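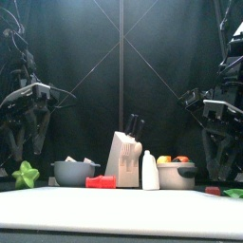
Spielküche auf dem Tisch, mit Kochtopf

28. Dezember 2024

Endlich Ruhe zwischen den Jahren, also Sauerteig! Ansatz »Grelen« lebt noch, hat über die Feiertage im Kühlschrank ordentlich Hooch gezogen (graue Brühe oben drauf, riecht nach Nagellack). Abgegossen, zweimal gefüttert, heute früh hat er sich wieder verdoppelt. Ansatz »Davow«, der mit Roggen, ist mir ehrlich gesagt zu sauer geworden — den päppele ich im Januar auf oder werfe ihn weg, mal sehen.

Teig 86 also: Weizen 1050 mit einem Löffel Roggen, Wasser diesmal etwas kühler, weil der letzte so davongelaufen ist. Sechs Stunden Stockgare waren angesetzt, nach fünf war er aber schon schön luftig und hat am Schüsselrand Blasen geworfen. Beim Dehnen und Falten klebte er anfangs wie verrückt, nach der dritten Runde ging es dann plötzlich.

Das Formen ist und bleibt meine Baustelle. Auf Holz klebt mir der weiche Teig immer fest, und mit zu viel Mehl bekomme ich keine Spannung rein. Ein glattes weißes Brett mit runden Ecken und Griffloch wie auf dem Bild wäre mir dafür lieber, das kann man am Loch auch gleich an den Haken hängen. Teigkarte ganz flach ansetzen, zügig drehen, nicht zögern! 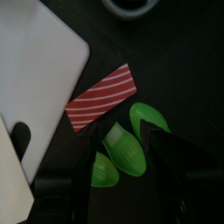

Mehlbestand: Vom Plisthorpe-Sack sind noch 2491 Gramm übrig, angefangen hatte ich mit 3000. Reicht locker für den nächsten Versuch, danach möchte ich das Rai-Mehl testen (soll mehr Wasser vertragen, ich bin gespannt). Die Teigtemperatur schreibe ich ab jetzt wirklich jedes Mal auf, und zwar gleich nach dem Kneten. Beim Einschneiden bitte die neue Klinge nehmen, die alte reißt nur noch, und das weiße Brett mit den runden Ecken ist auch zum Abwiegen der Teiglinge praktischer als das bemehlte Tuch.

Laib liegt jetzt im Gärkorb im Kühlschrank, gebacken wird morgen früh. Ofen rechtzeitig an, Topf mit aufheizen, Deckel nach der halben Zeit runter.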